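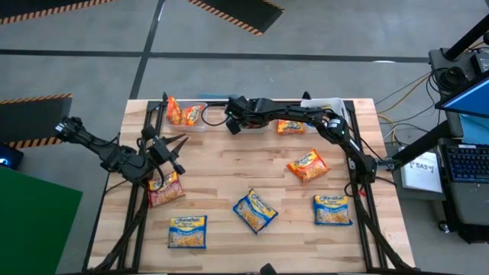
**Plimitz, 21 November 2021** – Prosulville today opened orders for the Granby, a two-armed tabletop sorting kit for people who have a great many small packets and would prefer to do something else with their afternoon.

The Granby consists of two arms, a rail set that fits an ordinary work table, and Ahn, the software that decides which arm goes first. (In early versions both did.) It is meant for packets, pouches and sachets that slide, crinkle and refuse to lie straight, with instant noodles as the house test.

"We began with wooden blocks, and the arms were marvelous at wooden blocks," said Unnur Hafþórsson, head of product. "Then a customer asked what it would do with ramen. We had a quiet week after that."

The kit is sold to small warehouses, food banks and college labs. Setup takes 40 minutes with the printed guide, or somewhat longer for those who put the guide to one side. New packet types are taught by guiding the arms by hand through 30 repeats, a job Prosulville recommends giving to whoever has the best radio.

Mogens Thygesen, who runs the test bench, is careful about promises. "It's slower than a person in a hurry," he said. "It doesn't stop for lunch, so we call it even."

The first batch is limited to 1,000 kits. Each ships with spare gripper fingers, a cable set and a year of Ahn updates. Bins are the buyer's own affair, and so are the noodles.

Orders and demo visits: Ditte Toft, Prosulville sales office, Plimitz. Press questions go to Þórey Damgaard at the same address.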